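The planner had a habit of asking for the same thing twice.

On the night shift at Wellesstead it was the only process allowed to write to the task queue, so the engineer on duty read its log instead of a book. Perception posted detections to one topic. The planner took them, ranked them, and posted a target. The controller reported back with a joint state and a status code. Most of the log was status code 2, which meant waiting on planner.

At 1:40 on Monday morning the planner requested a grasp on the can, received a valid pose, and discarded it. It requested the can again, received a pose almost identical to the first, and discarded that as well. The cost for each was well under the limit. Then it set the arm to hold and published nothing.

The engineer opened the Musik trace viewer and scrolled back. There had been 1,112 planning cycles since the last restart. In every one before this the planner had taken the cheapest target and moved. It had no term for hesitation. The team at Pilari had written the cost function in one afternoon in November, and it fit on a screen: reach distance, clearance, gripper width, confidence. The lowest sum won.

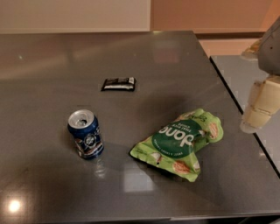
She pulled the scores. The can came out lowest, the snack bar second. The chip bag was last by a wide margin, as bags always were, because the segmenter gave a crumpled surface a different outline on every pass and the confidence term punished it. The instruction in the queue said only "clear the counter." Order was left to the planner.

She checked the timeout. It was set to 2,000 cycles of the inner loop, and the inner loop was still running. She checked the clock offset between the two machines. It was in range. She checked whether anyone had merged to the release branch, and someone had: a change from the Panganiban office, small, approved, with the message "look ahead one step."

The diff added a single call. Before committing to a target, the planner now simulated the counter with that target gone and scored what remained. With the can gone, the bar and the bag remained. With the bar gone, the can and the bag remained. Either way the bag was still there at the end, at its terrible cost, and the planner added that cost to everything. Every first move now came out over the limit. The only plan with an acceptable total was the one with no moves in it.

She thought this over for longer than the bug required.

The fix was a discount on the second term. She typed 0.5, ran the unit tests, and watched them pass. Her hand stayed near the key that would deploy it. In the viewer the hold command repeated at 100 hertz, each line the same as the one above, the joint values steady to the last digit – a machine spending full effort on staying where it was.

She had an email to her sister in the drafts folder, four lines long, opened on most nights and closed again. The first line was easy. She had always scored it by the last.

She deployed the change. The log printed the restart banner, the topics came up in order, and the planner asked for the can. It received a pose. The status code went from 2 to 3, moving, and the joint values began to change.

She minimized the viewer, opened the draft, and deleted everything after the first line. The cursor sat at the end of it. She pressed send and went back to the log, where the planner was asking for the bar.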